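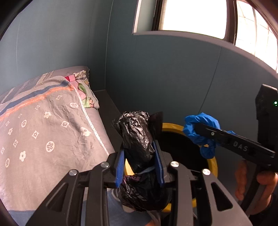 A black plastic bag over the bin with the yellow rim.

Changing the bag without the mess

In our house the kitchen bin was always the small daily fight. The bag slipped down, the peels went behind it, and somebody had to wash the bottom on Sunday. After 10 years of this I have a few habits which I can share.

Twist before you lift. Take the neck of the bag with one hand and turn it until it becomes like a rope. Push the air out slowly first, with the face away! A bag full of air is wider than the opening and it will tear on the rim.

Tie in the middle of the twist, not at the end. If your bags have no cord, keep a few pieces of string in the drawer near the bin. I cut mine as long as my hand, and 2 turns with a simple knot are enough.

Lift straight up. When you pull to the side, the bag rubs on the edge and this is where the small holes come from. If it does not want to come out, wait a moment and let the air enter from below — you can also pass a finger between the bag and the wall of the bin.

Look inside before the new bag. A sheet of old newspaper on the bottom takes the drops. I change it every second or third bag, more often in summer.

Fold the edge of the new bag well over the rim, a hand wide all around. On the side where it stays loose, make a small knot in the extra plastic. My neighbor Leopoldo Aguirre uses a big rubber band instead, and it also holds.

Keep the spare bags close. I leave 6 of them folded under the newspaper in the bin, so the next one is already there. The rest of the roll stays under the sink.

For the smell, one spoon of baking soda on the paper. Coffee grounds work too, but only if they are dry, otherwise they get moldy.

Small bags that are clean inside, for example from bread, I use a second time for the bathroom bin. They are thin, so please no glass and no razor blades in them.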